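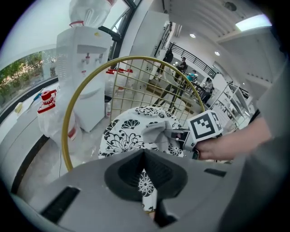
When does a kitchen cloth stop being a kitchen cloth? Mostly when it gets demoted to the floor, and that happened a good deal earlier than I expected when I started asking people.

Figure 2. Crumpled gray cloth hanging over a table edge.

4. How cloths move down through the house

Going into this study I had a tidy picture in my head. People buy a cloth, use it until it wears out, and throw it away. I got that picture from my own kitchen, where I am lazy about these things, and from the older consumer surveys, which only ask when something was bought and when it was tossed. Everything in between is missing from them, and the in-between is where most of a cloth's life goes.

The 139 households in Wuvesetti and Rilitz gave me something much messier. I'll call it the ladder, a word I borrowed from Liesbeth Kuipers, who used it for bath towels back when we shared an office in Stiduvberg. A cloth starts at the top, drying glasses or lying folded on the oven door. Then it slips to wiping counters, then to spills, then to shoes or the bike or the dog, and at the bottom it ends up in a bucket under the sink or out in the shed. Plain cloths like the one in Figure 2 were hard to place on the ladder by looks alone. I had to ask, and quite often two people in the same house gave me two different answers (one couple had a real argument over it while I sat there with my coffee!).

What pushes a cloth down a rung? I had put my money on holes. Holes came up, sure, but stains came up far more, and smell even more than stains. People were happy to dry plates with a cloth you could read a newspaper through, as long as it smelled clean. A perfectly solid cloth with one turmeric stain was sent to the floor right away. Color plays into this too. Owners of gray and dark blue cloths told me they kept them at the top longer "just from not seeing the dirt," as one man in Rilitz put it, while anything white had a short career unless the owner was willing to bleach it.

Prints were their own story. Flowers, stripes, souvenir maps — people got attached to them, and an attached owner will let a cloth skip rungs in both directions. I met a tea towel that had gone down to window duty and been called back up for a holiday dinner. My coding sheet had no box for that. Toon Van den Broek, who coded the second half of the interviews, added one in pen, and we went back and recoded the first half to match.

I should say something about gifts as well, which muddied the numbers. Cloths that came from a parent or an in-law hardly moved at all. They stayed in the drawer, ironed, and the owners tended to leave them out when I asked for a list of what they had. I only learned to ask about the bottom of the drawer after the June visits, so the early interviews surely undercount them. The secondhand bins at the De Graaf store helped a little here. Nearly all of the unused linen the staff set aside for me still had its store creases, and my guess is that much of it had been somebody's present.

The last rung is the one I understand least. Very few people could tell me when they had thrown a cloth out. They remembered buying it and they remembered demoting it, but the end was a blur, something that happened during a move or after painting the hallway. I asked the question two ways and got the same shrug both times. For the durations in Section 5 I therefore count up to the date of the last remembered use, and leave disposal alone.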